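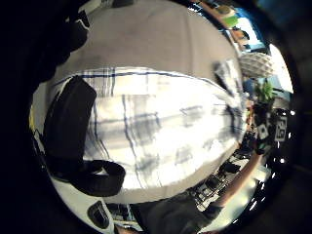 Vista circular de la cámara de una pinza de mano. A la derecha, dos marcadores fiduciales sobre un dispositivo negro sostenido con el brazo extendido.

Quiénes somos

Turnenberg es un grupo de investigación en manipulación robótica. Trabajamos en un único problema: obtener políticas de control a partir de demostraciones humanas registradas con pinzas de mano, sin teleoperar el robot durante la captura. El grupo lo dirigen Anas Bouazza, responsable de percepción y calibración, y Christos Sotiropoulos, responsable de aprendizaje y evaluación.

Método

La persona que demuestra la tarea sujeta una pinza en cada mano. Cada pinza lleva una cámara con óptica de ojo de pez, de modo que la observación registrada durante la demostración y la que recibe el robot en ejecución comparten geometría. No rectificamos la imagen. La red recibe el círculo completo, con la curvatura original, y el borde negro se enmascara antes del entrenamiento.

La trayectoria de cada pinza se estima mediante odometría visual-inercial. En tareas bimanuales esto no basta: dos estimaciones independientes derivan por separado y la posición relativa entre ambas manos pierde precisión. Por ese motivo las pinzas llevan marcadores fiduciales cuadrados en caras distintas. Cuando una cámara ve los marcadores de la otra pinza, el sistema añade una restricción relativa al grafo de poses. Un marcador girado aporta menos que uno frontal, y el peso de la restricción depende del área proyectada y del ángulo de incidencia.

El módulo que resuelve este grafo se llama Nadum. Se ejecuta fuera de línea, una vez terminada la sesión, y devuelve las dos trayectorias en un marco común junto con una covarianza por instante. Los tramos cuya covarianza supera el umbral se descartan — no se interpolan.

Telas y ropa

Buena parte de nuestro trabajo reciente se ocupa de prendas. Los tejidos con cuadros o rayas resultan útiles para el seguimiento de puntos, pero plantean dos dificultades conocidas. La primera es la repetición del patrón, que produce correspondencias falsas entre franjas vecinas. La segunda es la sobreexposición: una tela clara cercana a la lente ocupa gran parte de la imagen, los valores se saturan y el dibujo desaparece justo en la zona de interés. Para la estimación de pose, los píxeles saturados se excluyen y el peso recae en los marcadores y en el entorno visible en la periferia (estanterías, lámparas, ventanas). La habitación, comprimida junto al borde del círculo, suele proporcionar los puntos más estables.

Plurnunus

Plurnunus es nuestro conjunto de demostraciones. La versión actual contiene 1,050 episodios grabados en 15 espacios interiores. De ellos, 600 corresponden a tareas con dos manos y 114 se reservan para evaluación, en espacios que no aparecen en el entrenamiento. Cada episodio incluye vídeo, datos inerciales, apertura de la pinza, trayectorias y las detecciones de marcadores sin filtrar. Conservamos los episodios fallidos con su etiqueta.

Resultados y limitaciones

En el conjunto de evaluación, la restricción entre pinzas reduce el error de posición relativa frente a la odometría independiente. La mejora se concentra en las fases en que las manos trabajan próximas. Cuando los marcadores quedan ocultos durante varios segundos, ambos métodos se comportan de forma equivalente. No hemos resuelto la oclusión prolongada por la propia prenda, ni el caso en que la persona camina mientras dobla.

Colaboraciones

Kourkoulas fabrica las carcasas de las pinzas y mantiene el banco de calibración. Los parámetros intrínsecos de cada cámara se miden allí antes de entregar la unidad y se repiten tras cualquier cambio de óptica. Admitimos estancias de investigación a partir de agosto, con preferencia por perfiles de visión geométrica y control.

Página revisada el 28 de marzo de 2025.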